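Home Forms Checklists Housekeeping Kitchen & Linen Contact

Table and Linen Area Checklist, Calloway Building, Room 507
Used for the monthly walk-through. Mark OK, FIX or N/A and write a comment where the mark is FIX. Comments below are from the August round.

1. Floor and access

1.1 Door opens fully and closes on its own. OK
1.2 Walkway clear from door to sink. FIX
Two flattened cartons from the Vamidis delivery were leaning on the wall behind the door. Moved to recycling during the round. Please break cartons down in the loading area from now on.
1.3 Floor dry, no loose mats. OK
1.4 Exit sign lit. OK
1.5 Extinguisher in place, tag current, pin and seal present. OK
Tag number ends in 77. Last month's sheet had it wrong, corrected here.

2. Sink and counter

2.1 Hot water at tap reaches a safe temperature and does not scald. OK
2.2 Drain clear. FIX
Slow. Strainer was full of lint. Emptied, runs better, check again next round.
2.3 Outlet by sink trips and resets with the test button. OK
2.4 Cleaning products labeled and stored below food items. OK
One spray bottle had a faded label. Relabeled.

3. Table

3.1 Tablecloth lies flat, with no part hanging where it can catch on a sleeve or a passing cart. OK
3.2 Cloth free of tears and burn marks. OK
Cloth was turned over and looked at on both sides. Small pull in the weave at one corner, not a hazard. Leave it in service.
3.3 Cups stored upside down, on a coaster or liner. OK
3.4 Towels folded or in the basket when not in use. FIX
See comment after the picture.
3.5 Basket free of broken plastic and sharp edges. OK
Run a hand around the rim. The old Gesa basket failed on this in the spring and was thrown out. 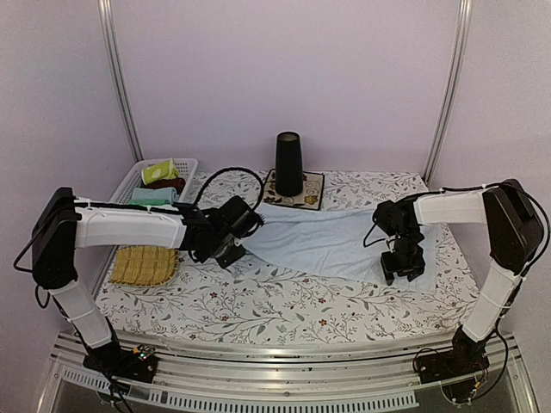
Item 3.4: light blue towel spread on the table, cup upside down on its coaster, white basket in the left rear.

Comment on 3.4: A towel left open on the table gets used for everything, and then it goes back on the pile with the clean ones. Fold it in thirds and put it away, or send it to the wash. The cup and coaster are fine as they are. The leaf-print cloth stays on for now, and a plain spare is on the shelf.

4. Linen shelf

4.1 Clean and used linen kept apart. OK
4.2 Shelf brackets tight. FIX
Left bracket moves when pulled. Work order 53 is open. Keep the heavy tablecloths on the bottom shelf until it is closed.
4.3 Stack height below the sprinkler clearance line. OK
4.4 No linen touching the heater. OK
4.5 Skelska laundry bags tied and tagged. OK
Pickup is at 2 in the afternoon. Bags should be out before lunch.

5. Carried over

Strainer at sink: recheck.
Shelf bracket: waiting on work order 53.
Towels: new reminder card to go up over the table. The old card fell down and was not replaced.
Cartons: no further action unless it happens again.

Result: room passes with comments. Items marked FIX to be closed before the next round. File this sheet in the room binder, behind the July sheet, and leave the blank copies in the front pocket.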